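Workshop Practice 2: Bench Layout and Parts Presentation
Handout 4 – The two-level assembly bench
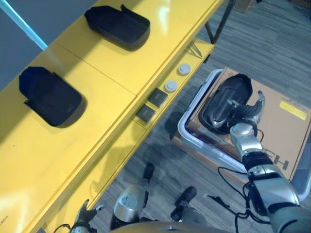 1. Scope

This handout covers the arrangement of a standing assembly bench with a main top and a narrower shelf below its front edge. It deals with where trays go, where loose parts go, how seams in the surface are treated, and how glare is controlled. It does not cover fasteners, torque or soldering, which are in Handouts 5 and 6.

Read it before the practical. You will be asked to set out a bench from a layout card and then to write a layout card of your own for a different part set. Bring the blank cards from the back of the course folder and a soft pencil.

2. Terms used

Top. The main working surface. On the teaching benches it is a broad yellow surface with a smooth, glossy finish.

Shelf. The narrower yellow surface beneath the front edge of the top, running parallel to it. In some older notes it is called the rail or the step. Use "shelf" in your written work.

Seam. Any line where two sections of surface meet. There may be seams in the top and in the shelf, and they need not line up with each other.

Tray. A low-walled open container with a shaped floor. The trays used in this handout are black plastic, elongated, faceted at one end and rounded at the other.

Station. The length of bench given to one tray and the parts that go with it.

Part set. Everything needed for one assembly, in the order it will be picked up.

3. The top

3.1 One tray to a section

Where a seam crosses the top, put one tray on each side of it. The seam then marks the boundary between two stations and no tape is needed. A tray should never straddle a seam. Even a small difference in height between two sections will let the tray rock, and a rocking tray spoils the placing of small parts more than any other fault on the bench.

3.2 Direction of trays

All trays on a bench point the same way. With the faceted ends together on one side and the rounded ends on the other, a person moving from one station to the next does not have to work out the orientation again. If a tray has a tab on its side wall, leave the tab clear. Do not use it as a handle, and do not push a neighbouring tray up against it.

3.3 Distance from the front edge

Trays stand back from the front edge. The strip between the tray and the edge is the hand zone: forearms pass over it and parts cross it on their way up from the shelf. Nothing is stored there. Students often fill this strip with tools during the first session and then find that they are lifting each part over a screwdriver. Tools go to the far side of the tray or on the hook rail.

3.4 Glare

A glossy top throws back the overhead lights as bright patches. These are a nuisance for two reasons. A small dark part is easy to see on yellow but can be lost at the edge of a highlight, and pencil or pen marks on the surface become hard to read near a strong reflection.

Before setting out, stand in the working position and note where the patches fall. Move the trays out of them if the layout card allows it. If it does not, change the lamp angle. Do not cover the top with paper or cloth. Covers creep, and the creep is passed on to the tray.

3.5 Marks on the surface

Temporary pencil marks are permitted for corner positions only. They are removed at the end of the session. Any mark that cannot be read from the working position is of no use and should be wiped off and drawn again or left out.

4. The shelf

4.1 Purpose

The shelf carries the parts that are about to be used. It is a queue, and should be read as one. Stock belongs in the drawers.

4.2 Grouping

Parts are set out in a single line, with like parts next to each other. In the setting shown at the start of the handout, two round light-grey discs are followed by two dark square blocks. The change of shape and the change of shade fall at the same point in the line, so the two groups can be told apart at a glance and also by touch. Where you have a choice of order, put the strongest contrast at the boundary between groups.

4.3 Which way up

Discs with a raised centre are placed with the centre uppermost. Blocks are placed with a flat face uppermost. A part put down the wrong way has to be turned in the hand, and the turn is where most drops happen.

4.4 Spacing

Parts within a group may be close together. Leave a finger's width where the part has to be gripped by its sides. Square blocks set tight against each other look tidy but are awkward to separate, and the second is often dragged along with the first. If the layout card shows them touching, query it.

4.5 Seams in the shelf

Treat these as you would a seam in the top. A part may stand beside a shelf seam but not across it. Thin flat parts will catch on the line when they are slid, so lift them.

4.6 The far end

Keep loose parts a hand's width from any rods, prongs or brackets at the end of the shelf. Thin metal ends are hard to see against a dark floor and will scratch the face of a disc.

5. The layout card

The card is a plan drawing with a parts list beside it. It must show:

– the outline of the top and the shelf, with all seams
– the position and direction of each tray
– the line of parts on the shelf, in picking order
– which face of each part is uppermost
– the lamp position
– the initials of the person who drew it

Draw trays as plain outlines with the faceted end marked F. Do not shade. Number the parts from the end nearest the first station. The number on the card is the only number used; do not add stock codes, which belong on the drawer label.

Cards drawn in earlier years used the Picard grid, a sheet of 256 squares. You may still meet these in the folder. They are accurate enough for tray positions but the squares are too coarse for the shelf, and they should be redrawn when a bench is changed.

6. Worked setting

Start with a bare bench, wiped and dry.

Step 1. Find the seam in the top. Mark the two stations on the card.

Step 2. Place the far tray first, then the near one. Working in this order avoids reaching over a tray already set.

Step 3. Check direction. Both rounded ends should face the same side.

Step 4. Press lightly on each corner of each tray. If it rocks, move it away from the seam and press again.

Step 5. Set the discs on the shelf, raised centres up.

Step 6. Set the blocks next in line, flat faces up. Check that the last one is clear of the shelf seam.

Step 7. Stand in the working position and look for glare. Correct the lamp.

Step 8. Compare the bench with the card, tray by tray and then part by part. Sign the card.

The time allowed for a first attempt is 17 minutes. Speed is not marked.

7. Common faults

Tray straddling a seam. See 3.1. Two marks lost for each tray.

Trays facing opposite ways. This usually happens when two people set one bench from opposite sides. Agree the direction before either tray is put down.

Parts placed in the trays at the start. The trays receive parts during the task. Unless the card says otherwise they begin empty.

Shelf used for tools. A tool on the shelf breaks the queue and will be picked up in error.

Card drawn after the bench. The card then records whatever was done, mistakes included. It has to come first.

8. Wear and cleaning

Wipe the top and shelf with a damp cloth and dry them straight away. Grit on a glossy surface is dragged under the trays and leaves fine scratches, which in turn scatter the light and make the glare patches larger. The Ultora pads in the sink cupboard are for metal vices only and will dull the finish.

Run the cloth along seams, never across them. Packed dirt in a seam is lifted with a wooden stick. Trays are washed in lukewarm water and stood on their sides to drain.

9. Before the practical

Draw one layout card for the part set in Table 2 of the course folder. Allow 30 minutes. Then answer the following in a few lines each.

a. Your bench has a seam in the shelf directly below the first station. How does this change the line of parts?

b. Two groups on the shelf are the same shade but differ in shape. What would you alter, and what would you leave alone?

c. A left-handed colleague is to use your bench. Which items on the card change?

Cards are handed in at the start of the session. Queries about this handout to Sorcha Mac Mathúna, Lideck Building, ground floor. Revised March.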